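Garra impressa em 3D não consegue levantar prato raso da bancada

Fórum Osow > Robótica em casa > Garras e pinças

Publicado por marmoreiro_zl
243 visualizações

Boa noite a todos. Estou montando em casa um braço de mesa para arrumar louça num escorredor. A base é um kit Vamwood de seis eixos que comprei usado em maio, e a garra paralela é minha, impressa em filamento amarelo, com uma câmera pequena no punho. O controle roda num notebook velho ao lado da pia.

O que já funciona razoavelmente é a parte do escorredor. Ele é de acrílico transparente e os pratos ficam em pé nas divisórias, então a garra desce com um dedo de cada lado da borda, fecha e puxa. Erra de vez em quando, mas erra pouco.

O que não funciona é pegar o prato deitado no mármore. Os dedos têm a ponta grossa e chanfrada, e não entram por baixo da borda. Se desço mais 2 mm, a ponta encosta na pedra e o servo do punho acusa sobrecarga. Se fecho mais alto, a garra escorrega pelo esmalte e empurra o prato para o fundo da bancada. O prato de teste é um de borda preta com retângulos coloridos e centro creme. Deixo os outros dois no escorredor para treinar o encaixe.
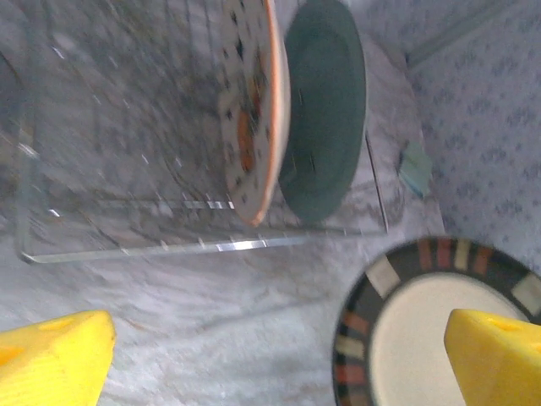
Elvira Henao
Antes de mexer no código, olhe o formato do dedo. Bloco reto só segura bem aquilo que já está em pé. Para prato deitado você precisa de uma lâmina fina no dedo de baixo e de um apoio macio no de cima, e a garra tem que chegar de lado, com o punho inclinado, pegando a borda entre os dois. Se ela continuar descendo na vertical com um dedo em cada ponta, vai precisar de uma abertura do tamanho do prato, e o kit Vamwood não foi feito para isso.

No meu braço usei uma lâmina impressa de TPU com a ponta afinada na lixa. Fica flexível o bastante para encostar na bancada sem forçar o servo. A sequência que uso é esta:

Encostar a lâmina na bancada uns centímetros antes do prato, com corrente baixa no punho.
Avançar devagar na horizontal até sentir resistência.
Fechar a garra até a borda ficar presa.
Levantar primeiro só esse lado, esperar um instante e depois subir o resto.

Se o prato correr durante o avanço, coloque um calço de silicone do outro lado. Não é bonito, mas resolve enquanto você ajusta a velocidade.

marmoreiro_zl
Obrigado, Elvira. Vou imprimir a lâmina. Aproveito para acrescentar uma coisa que deixei de fora: a detecção da borda também anda ruim. Quando a câmera chega perto, o esmalte reflete a luz e aparece uma mancha branca no centro do prato, além da faixa de sombra que o atravessa. A borda escura também brilha. O programa pega o contorno da mancha como se fosse o do prato e manda a garra para o lugar errado. Já gravei mais de 1.000 quadros e o erro se repete sempre que o brilho fica grande.

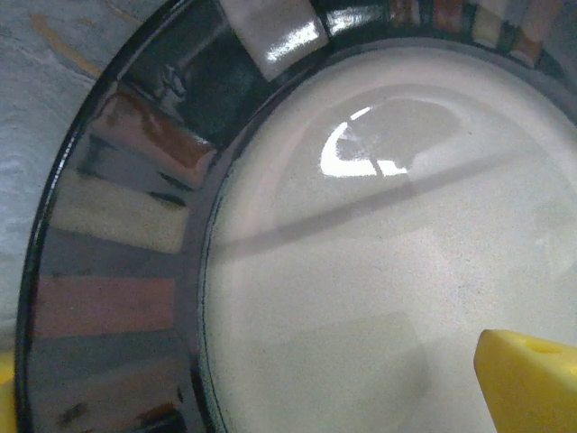 Outras respostas

tulio_bancada
compra uma ventosa e pronto. a minha é uma Curosholm pequena, levanta prato liso sem problema. prato com relevo não sei, nunca testei

Chong_oficina
A ventosa funciona no centro do prato, mas depois você não consegue encaixar no escorredor sem trocar de ferramenta, e pelo que entendi o objetivo é encaixar. Eu ficaria com a lâmina.

Sobre o reflexo, três coisas que fiz no meu:

Trave a exposição da câmera. No automático, o brilho muda a imagem inteira a cada movimento do braço e o limiar que você ajustou deixa de valer.

Calcule a posição do prato com a câmera ainda alta, quando ele aparece por inteiro, e guarde o centro e o raio. De perto a câmera vê só um pedaço de arco e qualquer mancha clara atrapalha. Na aproximação final, confie na posição guardada e use a imagem só para corrigir de leve.

Descarte os pixels saturados antes de procurar contorno. Numa escala de 0 a 255, comece cortando bem perto do máximo e vá baixando – se cortar demais, você perde o centro claro do prato junto. O limiar inferior para a borda preta eu deixei em 158 aqui, mas isso depende da luz da sua cozinha e provavelmente vai mudar.

Um difusor de papel vegetal na luminária também ajuda, se a luz for artificial. Se vier de janela, tente uma cortina clara ou rode os testes à noite.

marmoreiro_zl
Exposição travada, já melhorou bastante. A lâmina está imprimindo agora. Quando tiver resultado com o prato deitado, posto o arquivo neste mesmo tópico.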